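CHORE WATCH: still folding your own

Quick one this month, deadline was at noon and it is now well past that.

Readers keep asking when a machine will do the laundry. Short answer, not yet. Longer answer, parts of it, slowly, on a good day.

Rokano sent over numbers from their spring trials. 3641 folding attempts, towels and washcloths mostly. Towels are going well. Square, flat, same every time. Shirts are another story. Best run on a shirt was 80 seconds, the slowest one they'd own up to was 223. I can do a basket in that. Badly, but I can.

Shop floor is further along. The Ruvcombe plant has had arms loading trays since April and the night shift seems to like them. Sorting loose parts out of a bin, less so. They still have people on that, and teh people are faster.

Dishes: Zurerano says the loading demo is coming "soon." They said soon last year too. Will beleive it when I see a greasy pan go in.
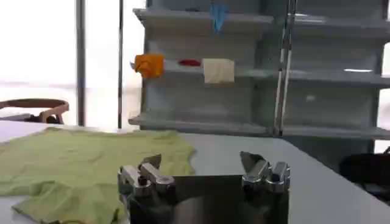
Cloth is the hard one and I keep coming back to it. A cup stays a cup when you pick it up. Fabric goes wherever it wants. Take the light green thing on the white table, likely a T-shirt, lying flat already, and still all those soft wrinkles and a bit turned over at one corner. You or I would give it a shake and not think about it. Two metal fingers have to find an edge first, then pinch one layer and leave the other alone.

More on grippers next issue, plus reader mail. Got a chore you want checked? Send it in, keep it short.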